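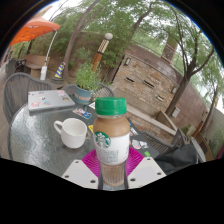
Bottled coffee and a cup on the patio table.

A Radon Test Should Come With the Keys

By Stavros Tsolakis

I have rented four apartments in my life, two of them in this country. Each time I received a folder of papers. In the last folder there was a page about lead paint, a page about the smoke alarm, a page about bed bugs and a page that explained on which side of the driveway I may leave the garbage. About radon there was nothing, and I was going to sleep in a basement.

Radon is a gas that comes from the ground. It has no color and no smell. It enters a house through cracks in the floor and through the openings around pipes, and it collects mostly in the lowest rooms. After smoking it is considered the leading cause of lung cancer in the United States, and for a person who smokes the two dangers together are much worse than one of them. These facts are not disputed and they are not new. They can be read in any leaflet of any health department, if somebody gives you the leaflet.

In my opinion the landlord should be obliged to give it, together with a measurement made in the same rooms that he is renting. I would like to explain why I think so, and I will try to be fair to the people who disagree with me.

When a family buys a house in Bradside, the inspector usually offers a radon test, and the buyers can ask the seller to pay for the repair before they sign. The buyer has a lawyer, an agent and some weeks of time. The tenant has one visit of fifteen minutes, often with other people waiting on the stairs. He pays a deposit and he is happy that he got the place. If he asks difficult questions, the next person on the stairs will not ask them. So we have a protection which works best for the people who already have money to buy.

I know that a tenant can buy a test for himself. I did this in October. It was a small kit from the hardware store, which I left on a shelf in the bedroom for the days written in the instructions and then mailed to the laboratory. The result came back at 13 picocuries per liter. The Environmental Protection Agency recommends that a house is repaired at four. I read the paper several times, because I thought that maybe I had put the decimal point in the wrong place with my eyes.

Then I learned the second half of the problem. A tenant can measure, but he can't repair. The usual repair is a pipe that goes from under the floor to above the roof, with a fan that pulls the gas out before it enters the rooms. I am not allowed to drill a hole in a floor that belongs to another man. I can open the window, and in November I can do it only for a short time. I can also move, and then the basement will be rented to somebody else, who will know nothing.

My landlord, I must say, behaved correctly. He was surprised, he asked to see the paper, and he called a contractor. But he did this from good character, and a law should be written for the cases where good character is missing. A neighbor on my street showed her result to her landlord and he answered that these kits are made to sell fans. She is still there.

Apostolos Tsakiris owns several small buildings in Trirthorpe and has written against this idea in the newsletter of the property owners. I have spoken with him and I respect him. His first argument is the cost. He says that every new paper adds to the rent, a little here and a little there, until the sum is not little. I accept that this is how rents grow. But the kit I bought is cheaper than one visit of a plumber, and it does not have to be repeated every month. I would ask for a test every five years and after any serious work on the foundation. For the buildings where the number is high the pipe and the fan cost real money, and I would support a loan from the county for small owners, paid back slowly. An owner who can't pay for everything at once is not a bad person.

His second argument is better. He says that radon levels change with the season, with the weather and with how much the windows are open, and that one short test may frighten a family without reason or calm them without reason. It is true that one short test is a weak instrument. For this reason the laboratories recommend a second test when the first is high, and a long test when there is time for it. We don't throw away the thermometer when it shows us a fever. We measure again, and if it still shows a fever we call the doctor.

The third argument I have heard from many people, and it is said with a little smile. People lived in basements for generations, they say, and look, they are fine. With this I have less patience. Lung cancer from radon comes after many years, and it looks exactly the same as any other lung cancer. There is no sign on it that says it came from a bedroom on Clondetti Street. My uncle Makris died of it without having smoked one cigarette. I do not claim to know the reason, and his doctors did not claim it either. That is exactly how the illness behaves, and we can't use silence of this kind as evidence that all is well.

There is also the question of who lives below the ground. In my building the upper floors are occupied by the owner and his family. The basement is rented to students, to people who have just arrived, to a man after a divorce. They move often and they complain rarely. If a measurement was required in every ground floor and basement rental, these people would be protected without having to know the word radon. When I signed my lease I did not know it. In my language we have the same word, and I had never heard it used outside a chemistry lesson.

The county board will discuss its rental rules on 18th November. The draft has 45 pages, and I have read all of them. It regulates the height of handrails and the size of house numbers. I have nothing against handrails. I ask that one more page is added, with a number on it, the date when it was measured, and the name of the laboratory, and that the tenant receives it before he pays the deposit.

The contractor has finished in my apartment. The fan makes a low sound at night, similar to a refrigerator in the next room, and I have a new kit on the shelf.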